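Rusura Online: Setting Up Co-op Sessions

By Nadhirah Hartono | June
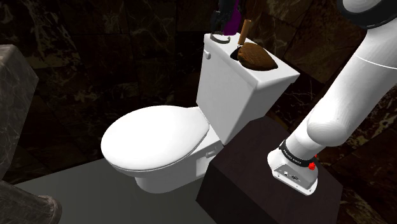

Bathroom interior, toilet with lid down.

Section 3. Hosting a session

Co-op in Rusura needs one host and up to 3 guests. The host's save file is the one that records progress. Guests keep their own experience points and any items they carry out.

Before you start, update the game on every machine. Versions must match exactly.

1. From the main menu, open Multiplayer and select Host.
2. Choose a save slot. Slots marked with a padlock are single-player only.
3. Set the session to Friends or Code. Friends shows your game to everyone on your list – Code hides it from everyone without the code.
4. Pick a region. Use the one closest to the host.
5. Set the level limit. The default is 80.
6. Select Open Session and wait for the green light next to your name.
7. When all guests show Ready, press Start.

Note: A guest who drops out has 2 minutes to rejoin. After that the slot opens up again, and items left on the ground go to the shared chest.

Note: The shared chest holds 1,000 items. Quest items do not count toward the limit.

Caution: Do not close the game while the save icon is turning. The host's file can be damaged, and guests may lose items picked up since the last checkpoint.

If guests can't see the session, check that the host is not set to Appear Offline. Then close the session and open it again – changing the region while it is open has no effect.

Voice chat is off by default. Turn it on under Settings, Audio, Party.

Related guides
Kiloma: controller layouts
Sikder map editor, first steps
Moving your Furkon account to a new PC

We use cookies to remember your settings. Accept | Manage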